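The small kitchen: notes for everybody who uses it

Since February the small kitchen on the Pramitz side of the house is open to all members again, and I was asked to write some lines for the newsletter about how we keep the sink corner. I am glad to do it, as I wash up there most evenings and have my opinions.

The soap first. We buy one kind of washing-up liquid in a large can of 1,500 ml from Marciniak, and we fill it into smaller bottles. Please do not throw a small bottle away when it is empty. Rinse the cap under warm water, fill the bottle up to the shoulder and close it well. If you bring your own soap from home you are welcome to leave it for the others, but keep it in the bottle it came in, so that we can read what it is. Also, wipe the bottle before you put it back on the granite, especially if your hands were soapy.
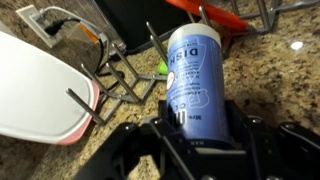

The rack and the boards

The metal rack is for plates and flat lids. The prongs are thin and they bend if a heavy pot is leaned on them, so pots should be dried by hand and put away at once. Cutting boards may stand upright against the wall behind the rack. The boards with the pink rim are for fruit and bread only. For onions and garlic there is another one in the drawer, and I ask you kindly to respect this, because the smell stays for days.

In the evening please switch on the lights under the upper cabinets when you wash. With only the ceiling lamp
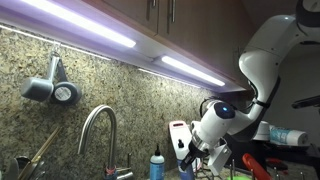

one stands in one's own shadow and the grease remains on the glasses. The switch is on the left, a little hidden, and it has to be pressed quite firmly. The last person in the kitchen turns the lights off at ten in the evening.

The sink is small and square, and one family's dishes fill it quickly. Wash cups first, then plates, then everything with fat. Leave nothing over the drain. The watering can may stay on the counter, it belongs to the herbs in the corridor and it is filled every morning.

New sponges cost us 49 cents each and they are paid from the Lellel box. 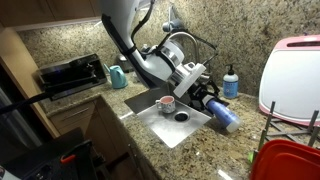
Where do I put a dish when I don't know whose it is?

Put it on the lower shelf by the door, clean and dry. Konrad Malinowski looks through this shelf at the end of each month and takes what is left to the Panditz sale.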